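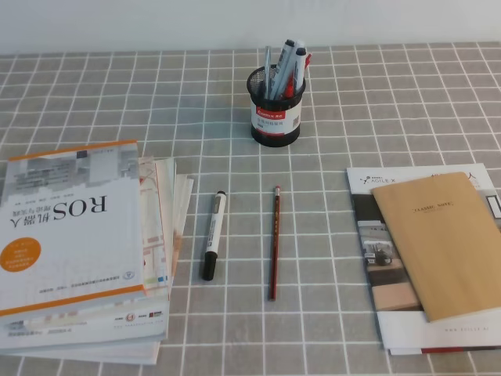
Journal > Old Instruments > Hurdy-gurdy

I've been meaning to write about the hurdy-gurdy ever since the May folk weekend at Lisimville, where I sat far too close to one and came home with my ears humming (happily!). If you've never met one, it's a sort of fiddle played with a crank. A rosined wheel rubs against the strings in place of a bow, little wooden keys press on the melody string, and the drones just carry on underneath like a contented beehive.

My favourite part is the buzzing bridge, the "chien" or dog, which rattles when you give the crank a flick of the wrist. I had a go in the Trotholm hall afterwards and managed one decent buzz and a great many squawks, but oh, what a grand noise. The travel from Kutimeck was 109 kilometres each way and I'd do it again tomorrow.

Next time I'd like to get on to cotton, and how you wrap it round the strings, which deserves a post to itself.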